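Takik Household Collection
Gallery: The Breakfast Table

The Takik Household Collection documents small domestic appliances of the kind found in ordinary kitchens. Material in this gallery is drawn from the Atmont study room, where objects are set out on a table for close viewing. The collection holds 127 entries under the heading of breakfast appliances, and 9 of these have been added to the present gallery.

Visitors are asked to note that entries are arranged by type and not by date of acquisition.
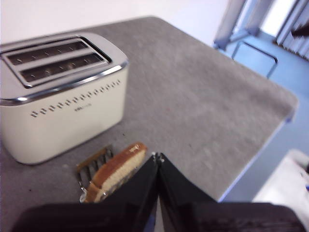 Volume 3, Number 11

Two-slot toaster, cream body with a brushed silver top. A chrome band follows the upper rim, and a row of small diamond-shaped perforations decorates the front. The slice of bread in the foreground has a golden-brown crust.

Entries in this section are concerned with surface and finish. Readers may compare slots, panels, and openings across the section. The housing shown next is cream-white, with a recessed gray panel, a long black slot with rounded ends, and four small dark openings.
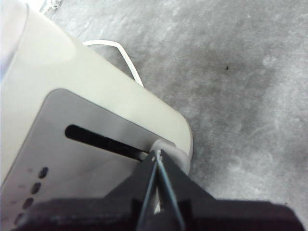

Access and Reproduction

The study room is open by appointment throughout the year, except during August. Requests to view an object should state the volume and number under which it appears. Reproductions for teaching may be ordered through the Hong Reading Room.

Page last revised 13 June 2021.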